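**Can you trust the first news about a crash?**

Say there is a car crash near your town. By the time you eat breakfast, your phone says three different things about it. Which one is right? Maybe none of them.

A neighbor in Nombridge told everyone that 50 cars had crashed on the bridge road. The police report said 3. The neighbor wasn't lying. He heard it from a friend, who heard it from another friend.
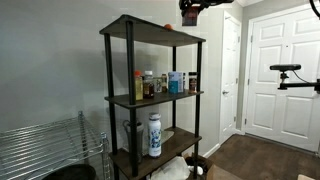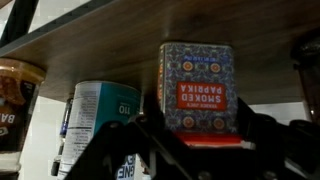
*Shelves with jars and other containers.*

So who do reporters ask? Mostly the police, the fire crew and people who were there. Even then, be careful. Someone who heard a bang may not have seen what made it. "Police think" means the police don't know yet.

Watch out for big numbers, too. One post about the bridge crash was shared 347 times. Does that make it true? No. It means people pressed a button.

Names usually come later, after the family has been told. If a stranger online gives a name in the first hour, ask how they could know.

Try this: read a crash story in the morning and again at 5 p.m. Write down every fact that changed. Did the writer say there had been a mistake, or just quietly swap the words?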